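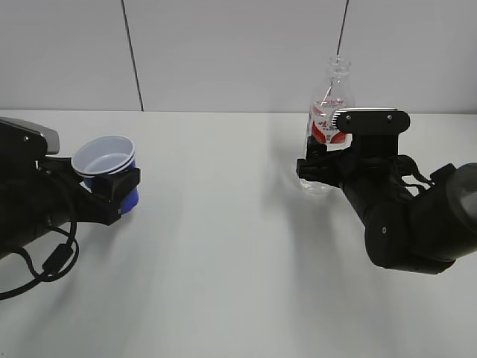 Mehrangiz Kiani wrote to me after my last column to say that I was wrong about tap water, that it does taste different from one town to the next, and that anyone who thinks otherwise has never moved from Sinport to Brerley and tried to make a decent cup of tea.

18 April 2018
By a staff writer

Well, I had it coming. I'd said in print that water is water, and I got more mail about that than about anything I've written in years (even the piece on raisins!). So I packed a few clean jars, filled up the car and went off to drink my way around the county.

I started in Sinport. The water there comes off the hills and it's soft, the kind where you rinse your hands forever and still feel soapy. I drank a big glass at my cousin's kitchen sink and thought, okay, that's water. Then I drove the 63 miles to Brerley, got a glass from the drinking fountain outside the library, and oh boy. It was like licking a sidewalk, and I mean that kindly, because I went back for seconds.

Brerley sits on limestone, and the water picks up calcium on its way through. That's what leaves the crust in your kettle. It's perfectly fine to drink, and plenty of people who grew up on it can't stand anything else. The woman ahead of me at the fountain told me she takes two jugs of it whenever she visits her son, and he rolls his eyes and then drinks most of it.

Tea was the real test. I made the same black tea with both waters, back in my own kitchen, same pot, same four minutes. The Sinport cup was bright and a little sharp. The Brerley cup came out darker and flatter, with that filmy skin on top that my grandmother used to blame on the milk. I'd never in my life seen it on tea without milk, but there it was!

Temperature matters a lot too, and so does chlorine. If your water smells like a swimming pool, leave a pitcher of it in the fridge overnight with a loose lid and try it again in the morning. Mine went from "no thanks" to pretty nice. It won't always work, as some towns use a different treatment that hangs around longer, but it costs nothing to try.

So, Mehrangiz, you win. I'm keeping a jar of Sinport water by the kettle for good tea, and I've been drinking the Brerley stuff cold, with lunch, straight from the jug.

More from this section
The great raisin argument
A slow weekend in Ranalow
How to get the crust out of a kettle
Letters: your best picnic soups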